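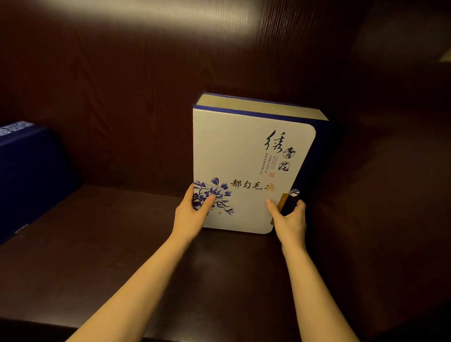 Maeve Tierney told us in the second week that a program which stops is a good program, and that our program was dangerous for the opposite reason: it went on working when it should stop. We did not agree with her then. This report explains why we agree now.

Project Skestero, final report, part 3: The grip force fault
Friday, June 21, 2019

3.1 Task

The task of our group was to teach a two-arm robot to put gift boxes on a shelf and turn them so that the front side faces the room. A person does this task with two hands, one on each side of the box, with the thumbs on the front. We copied this way of holding. The left arm and the right arm each have a flat rubber pad, and the box is held only by the pressure between them. For most tests we used tea boxes, because they are light, they have a stiff shape and a smooth surface, and they are easy to damage. The last point was an advantage for us, as we wanted to see every mistake on the cardboard.

3.2 What happened

On the test day we made 27 placements with the same program. The first placements were correct. In placement 12 the box was tilted when it came to the shelf, and one lower corner touched the wood before the other. The program expected both corners to touch together. It read the touch as a slip of the box and increased the force of both arms. The box could not move down, so the signal did not change, and the program increased the force again.

The limit in the program was 5 newtons for each step, but there was no limit for the sum of the steps. This was our mistake. The side of the box bent inward and then the lid opened. The arms continued to press until the student at the desk pushed the emergency stop. No person was hurt. We must write, however, that another student had her hand near the shelf a moment before, to straighten the box that was placed earlier. She was inside the marked area, and this was against our own rules.

After the stop we had a second problem. The arms were locked in the closed position and we could not take out the box. We had to release the brakes by hand, and the instructions for this were in a different room.

3.3 Cause

We looked for the cause first in the force sensors, which come from Biltel, and we lost two days with this. The sensors were correct. When we played the log again, we saw that the right arm started its movement late — the delay grew a little with every placement. The reason was a message queue in our code which was never emptied. It could hold 2000 messages, and old commands were waiting in front of new ones. The late arm made the tilt, the tilt made the early touch, and the missing limit made the damage.

3.4 Changes

The queue is now cleared before every placement. The total force has a fixed limit, and when the limit is reached both arms stop and hold their position. If the two arms differ in time, the program does not start the lowering movement. The page about the brakes hangs next to the stop button.

We repeated the test in the Sheehan laboratory with the new version and had no crushed box. The tilt appeared again one time, and the robot stopped above the shelf and waited. We do not know yet why it appeared, as the queue was empty. The log of this placement is saved, and the next group will receive it in July together with the code.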